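# Jundoro: the gripper page

Right then, a fair few of you have asked to see how the gripper is getting on, so I've given it a page of its own and stopped clogging up the main one. If you've come straight here from the club list, Jundoro is what I call the whole project: a pair of grippers you hold in your hand and squeeze, which I then want to turn into a pair of grippers a robot arm can squeeze for itself. The hand-held half is well along. The arm half is a box of bits and a very nice drawing by Jessie.

I do the fiddly stuff at home on the kitchen worktop and the rest at the shared workshop in Femotville, where there's room to swing things about and people who know more than me. I started in January with a pair of kitchen tongs and a bicycle brake lever, and I still think the tongs had something going for them (they were very light!). What they didn't have was any grip at all on a smooth mug. I dropped a lot of mugs that month. Magnus Mowat took one look and said the problem was in the fingers and I should stop fussing with the handle, and I went home in a bit of a huff and then did exactly what he said.

So most of the year has gone on fingers. The first lot were too bendy and would fold sideways if you picked up anything heavier than a sponge. The second lot were so stiff they pinged a grape across the workshop and behind the lathe, where as far as I know it still is. I changed the rib spacing, then the wall thickness, then both at once, which I don't recommend as you end up with no idea which one helped. There's a spreadsheet for this. It has 28 rows in it now and a column called "vibes" that Eilidh keeps trying to delete.

The bit I'm properly pleased with is the pad. I'd been sticking on bits of bicycle inner tube with contact adhesive, and they'd peel off at the corners after a day, and everything smelled of glue. Catherine Drummond suggested giving the rubber a rim to sit in so it couldn't walk about. I drew it up with a point at the bottom so I'd always know which way up it went, and it came out looking like the badge off a school blazer. I like that!

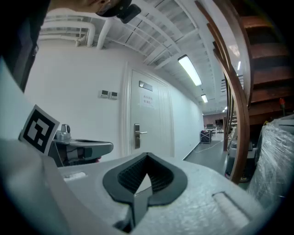

*Page last changed: 25 August 2022*

**Up close with the pad, by the stairs.** You get a good look at the grid inside the black rim, and at one of the narrow fingers sticking up with its pale, angled tip. The other gripper is just behind, with the silver mount on top, and the black and white square marker is over on the left.

A few notes on things I know I'll get emails about.

The grid on the pad. I tried plain smooth rubber, then ridges going across, then this. Ridges were brilliant in one direction and hopeless in the other, so a box would sit there happily until you tilted your wrist and then off it went. The grid is a compromise but a good one. It does fill up with crumbs if you practise on biscuits, and an old toothbrush gets them out. Please don't use white spirit, I did that to an early one and it went tacky and never recovered.

The marker. I get asked whether you can shrink it and yes, you can, but then the camera has to be nearer or the light has to be better, and I've never managed to arrange either. I print mine on matt paper. Glossy looked smarter and went blank every time a ceiling light caught it, which took me an embarrassingly long evening to work out. Leave a decent white margin round the black border as well! I trimmed one right up to the edge to make it neat and the software simply stopped believing in it.

The mount. Both halves of the joint need doing up properly before you start, and then doing up again once you've been moving for a bit. I use a dab of threadlock, the medium stuff. Myfanwy Ruddock used the strong stuff on hers and had to cut it off with a hacksaw, so that's one fewer spare in the drawer.

The squeeze. My target was being able to close the jaw 1000 times without anything cracking, and I sat in front of the telly and did it in batches with a clicker. My thumb gave up long before the gripper did. One finger root went a funny white colour towards the end, where it bends, so I've put a bigger curve in that corner and I'll do the whole lot over again when I can face it. Volunteers very welcome, I'll supply the telly.

The springs. These came from Wovolance in a mixed bag, and I'd love to tell you which one is in there but I tipped the bag out to sort it and lost the label. It's one of the softer ones. If you pull it between finger and thumb and it feels like a biro spring with a bit more go, you've got the right sort.

What's gone wrong lately, for completeness:

- The left jaw drags. It's fine going in and sticky coming back. Candle wax helps for a day.
- I drilled the mounting holes for the new bracket from the wrong side, so they're a mirror image. I have kept the bracket. It will be useful for something.
- My little bag of M3 washers has vanished. If you were on the bench after me and found a bag of washers with a smiley face on it, they're mine and I miss them.
- Battery lead on the logging box is too short, so I can reach the table or the shelf but not both. Eilidh has longer wire, I only need to remember to ask her when I'm in the same room.

We had a sort of trial with other people's hands on it, which I'd been putting off as I'd built everything round my own. Jessie has much smaller hands than me and couldn't get a full squeeze without shifting her grip halfway. Magnus has enormous ones and his knuckle rubbed on the raised edge. So there'll be two sizes of handle, and I'll stop pretending mine are average. The jobs we tried were a tea towel, a jar with the lid on, a jar with the lid off, and a pack of playing cards. Tea towel was lovely. Cards were a disaster and we spent longer picking them up by hand than we did on the rest put together.

Weight is the other thing. It's about seven minutes before my forearm starts complaining, and I'd like to get to the end of a full kettle-filling, tea-making, cup-to-table job without putting it down. I can lose a bit by hollowing out the body behind the pad. I can lose a bit more by admitting the ridge on the side doesn't need to be that chunky, but I'm fond of it, it's where my finger goes.

Next on the list is the arm end. Jessie's drawing has the same jaw bolted to a plate in place of the handle, with a small motor doing what my hand does now, and we've pinched the bolt pattern from an old Laing bracket that was in the scrap bin. Catherine reckons the motor is too weedy. I reckon it'll be all right for the tea towel. We've agreed to find out with a luggage scale and a bit of string before either of us buys anything.

If you want the drawings for the pad, ask me and I'll send them over. They're in millimetres, the file names make no sense, and version eight is the good one. Ignore the one called "final".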